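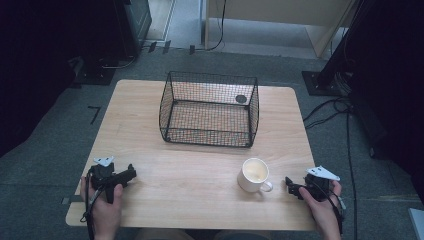

How often do the hand-held grippers need looking after if they seem to be working fine?
A quick check before every session, a proper clean once a week, and a full strip-down every 300 hours of use. "Fine" is a slippery word with grippers, and most of the trouble we've had on the Lelov bench started on a day when both hands felt perfectly normal.

We've been getting versions of that question ever since the February issue, so it gets the whole bench column this time. And I'm glad, because looking after these things is one of my favorite jobs in the building! They're small, they come apart with two drivers and a bit of patience, and you learn so much about how a pair wears just by having it open in front of you.

Start with the jaws. Squeeze the trigger slowly, all the way, and watch the tips meet. They should touch along their whole length at the same moment. If the front closes first and leaves a sliver of light at the back, the pads have worn or one finger has shifted on its pin. Loosen the pin screw a quarter turn, close the jaws on a strip of paper, nudge the finger until the paper drags evenly, and tighten again with the jaws still closed. (Do it with them open and it'll walk on you. I've done that more than once.)

Then the trigger itself. What you want is a smooth pull and a return with no hitch in it. A sticky return is nearly always lint in the slide, and our carpet sheds plenty. Blow it out, wipe the rail with a dry cloth, and put on the tiniest smear of the Trokar grease, less than you think. Too much and the slide turns into a lint magnet, and you're back where you started by the end of the week.

The marker plates deserve more love than they get. Wipe them with a dry microfiber cloth and nothing else, and hold them by the edges. Press gently on each corner while you're there. A plate with any rock in it will throw off the tracked position of the jaws, and the recording will look perfectly tidy right up until somebody tries to use it. If a plate does move, snug the screws a little at a time, going back and forth between them, and redo the calibration. Please don't skip the calibration! It takes a few minutes, and an Emum session we ran without it had to be thrown out, all 42 takes.

Cables next. Run your fingers down each one from the gripper body to the first tie and feel for flat spots or kinks. The strain relief at the body goes first, usually on whichever hand does the most reaching. Leave enough slack that you can turn your wrist all the way over with no tug at the connector, and coil the extra loosely by the stand.

For the weekly clean, unplug both sides, take the pads off, wash them in lukewarm soapy water and let them dry overnight. The spares live in the Kinyua drawer, left and right in separate bags. Swap pads on both fingers together, even if one still looks good, or you'll be chasing that sliver of light again.

Last, a trial run with everyday objects. I like one hard, smooth thing and one light thing with an open weave or mesh, since they catch different faults. Glazed surfaces show up tired pads right away, and thin wire finds any sideways play in the fingers. Pick up, turn, set down, let go, a few times with each hand. Listen as well as look: a healthy pair is really quiet.

Write it all in the bench log, including the boring checks where you changed nothing. The left gripper of pair 24 has the best-kept page of the lot, and reading back through it is how we spotted that its pads were wearing on a slant. Lovely bit of detective work, and a cheap fix.

Pad orders close at the end of the week. Put the pair number on the slip, and the side.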